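Skenum by Narken, reviewed: a budget planner for people who buy grippers in pairs

Price: $70 a month, per team
Made by: Narken
What I was using before: Yeoman, and before Yeoman a spreadsheet with a tab called FINAL and another called FINAL use this

I plan equipment for a small outfit that records household tasks with hand-held grippers. We go into people's homes, somebody picks things up and puts them down again with a gripper in each hand, and the recordings go off to people who train robots. My part of the job is making sure the gear exists, works, and was paid for out of the right pot. It's glamorous.

Skenum is sold as "capital planning for automation teams." You enter what you own, what you want and what you expect to wear out, and it gives you a purchase calendar and a running total that goes red. I've used it through one full budget cycle.

Setup

The opening wizard asks how many production lines you have. We have zero production lines. Skenum doesn't accept zero. I entered one and named it Bedrooms, and for the rest of the review period the dashboard informed me every morning that Bedrooms was operating below rated throughput.

Once you're past that, importing is pretty painless. It took my Yeoman export on the first try and only mangled the column for spare parts, where every fingertip pad came in as a "digit (misc.)". You can rename categories in bulk. The bulk rename button is in Preferences, under Regional, next to the date format. I found it by looking for something else.

What it does well

Pairs. I know that sounds like a small thing to be pleased about, but Yeoman counted every gripper as a lonely individual, and you'd get a cheerful purchase plan that left an operator with a left hand and good intentions. Skenum lets you make a set, say two grippers plus cables plus a case, and then budgets the set. If one half is out for repair, the whole set shows as unavailable. That one feature showed me we were a lot poorer in working sets than the asset list claimed.

Wear schedules are good too. You give a part an expected life in hours of use and it works forward to the month you'll be ordering more. The default values are obviously written for something bolted to a factory floor, so throw them out and put in your own from whatever repair log you have. I did this with pads and cables first and left the rest alone, and that got me most of the benefit.

The approval view is the other thing I'd miss. It strips the plan down to one page with a column for what happens if we don't buy this. My boss reads that column and no other. I have become a much better writer of that column than I ever was of budgets.

What it does badly

It has no idea what a home is. Skenum plans by "cell", and a cell has a fixed footprint, a fixed list of fixtures and a power budget. Our cell is whatever room we've been let into, and the fixtures are whatever's on the bed. I spent an afternoon trying to enter task props (drawstring bags, clear storage boxes, clothes, things in packets) and the program wanted a supplier lead time and a depreciation class for each one. I now depreciate a storage box over 12 months. My accountant has stopped returning my calls, possibly for other reasons.

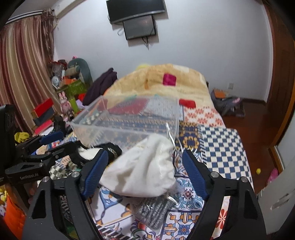

Graham Furnival commented under the first version of this review that I was holding it wrong: props don't belong in a capital plan at all, he keeps one line called consumables with a lump sum in it, and Skenum leaves him alone. He also thinks the cell problem goes away if you make the cell the operator and let the room be a location note.

I tried both. The consumables line is better and I've kept it, though you lose any warning that you're about to run short of something until somebody texts you from a stranger's hallway. Making the cell the operator works right up to the point where you look at the floor plan view, where each of your colleagues is now a gray rectangle with a recommended safety clearance. I've printed that one out for the office.

Forecasting is the other weak spot. Ask it what happens if you double the recording hours and it doubles everything, including the laptops, the carrying cases and the annual subscription to itself. You can pin items so they don't scale, one at a time, with a confirmation box for each. Yeoman, for all its sins, asked you once.

Then there's the supplier tab. Skenum comes with a built-in catalog link to Erkum, and the Erkum prices are current and the delivery dates are fairly reliable. Everybody else you type in by hand. If you do, a small amber triangle appears beside the supplier's name and stays there forever. Hovering over it gives you the words "unverified relationship." I've had a few of those, but never with a cable distributor.

Support

I wrote in twice. The first time was about the zero lines business and I got a polite reply from Cayetano Barroso at Narken, who said it was on the list and suggested the workaround I was already using. The second was about the pinning, and he sent me a keyboard shortcut that isn't in the manual: hold Alt while you pin and it skips the confirmation. It's worth more than the manual. He did ask what Bedrooms was producing. I think I answered that fairly well.

What I'd tell someone budgeting for this kind of work

Put the plan together on paper before you start the trial. The trial is a month and you'll burn a chunk of it arguing with the wizard. Have your repair log handy, with hours if you kept hours. Decide early whether you're planning around people, kits or places, and stick with it; moving from one to another later means re-entering your sets, and the import tool only runs once per account.

Budget more for spares than looks decent. A visit to somebody's home takes a while to arrange, and sending everybody away over a dead cable costs far more than the cable. Skenum has a field for downtime cost per hour, and if you fill it in truthfully the spares line more or less approves itself.

And don't let it talk you into the Plus tier. Plus adds a carbon report and a mobile app. The mobile app shows you the running total, in red, on your phone, at dinner.

Is it worth it?

If you own one set of grippers and know where it is, no. Use a spreadsheet and spend the money on pads. If you're juggling several sets across several operators, and somebody above you signs things off, then yes, with a bit of grumbling. The set feature and the one-page approval view have earned back the subscription for us, and I renewed in January without having to be chased.

Four out of five for planning, two out of five for understanding where I work. Bedrooms is still below rated throughput.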